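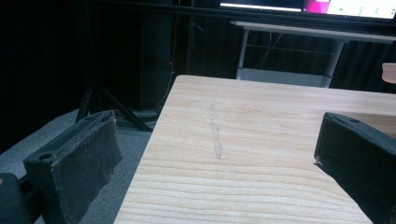

Loss of Grip Force in a Hand-Held Gripper Tool: Fault Report

Lollon Lab, Manipulation Project, Group 11
February 28, 2019

1. Background

Our group was assigned the Drunach hand-held gripper for the second half of the project. The tool has two powered fingers, a trigger in the handle and a camera that looks out over the fingertips. The user carries it to an object, closes the fingers and moves the object to a marked target. Recordings from these trials are later used to plan grasps for the fixed arm.

The original goal was to compare three trigger settings. That comparison was not finished. Partway through the trials the tool began to drop objects it had held without trouble before, and the remaining time was spent on finding out why. This report covers the fault only.

2. What happened

We completed 362 grasps before the work was stopped. The first drops were put down to user error and the grasps were repeated. This was a mistake on our part, as the repeats hid the pattern in the log. When the drops were finally marked separately, 20 had been recorded, and 12 of those fell in the last session.

In nearly all cases the object did not fall at the moment of lift. It turned slowly between the fingers while being carried and then slid out. The motor current stayed at its normal level the whole time, so the controller reported a good grasp until the object was gone.

One drop involved a steel test weight, which landed next to the user's foot. There was no injury. We stopped work that day and filed a safety note with the lab.

3. Possible causes

Trigger sensor. The sensor was read out over its full travel and compared with the values from August, when the tool was last set up. The two curves matched.

Drive slip. We marked the motor shaft and the finger linkage with paint and ran repeated closings against a block. The marks stayed lined up. Slip inside the drive was ruled out.

Finger pads. The pads are a soft dark material glued to the inner faces of the fingers. On the left finger the surface had gone fuzzy and the edges were frayed. The Ingvarsson manual for the pad material gives no service life, and the lab had no record of when the pads were last changed.

4. Pull test

A smooth plastic bar was clamped in the fingers at a fixed motor current and pulled with a spring scale until it moved. With the old pads the bar slid at a much lower pull than with a fresh set cut from the same sheet. The scatter was also larger with the old pads — the bar sometimes held and sometimes let go almost at once. This agrees with the drops in the log, which came in no clear order.

The scale was read by eye and only one bar was used. The result is good enough to name the pads as the main cause, but not to give a friction value.

5. Why it was not caught earlier

The controller judges a grasp by motor current alone. Current shows how hard the fingers press. It says nothing about whether the object is sliding. A worn pad therefore gives no warning of any kind.

The start-up checklist, taken over from the Jumanano setup, covers battery, camera and trigger. The pads are not on it.

6. Changes

A pad check and a short pull test have been added to the checklist. Any drop now gets its own line in the log and may not be overwritten by a repeat. Steel weights are no longer used for carried trials, and closed shoes are required.

A slip signal based on finger position was tried in a simple form. It triggered too often on soft objects and was left out. The three trigger settings still have to be compared, using new pads from the first grasp on.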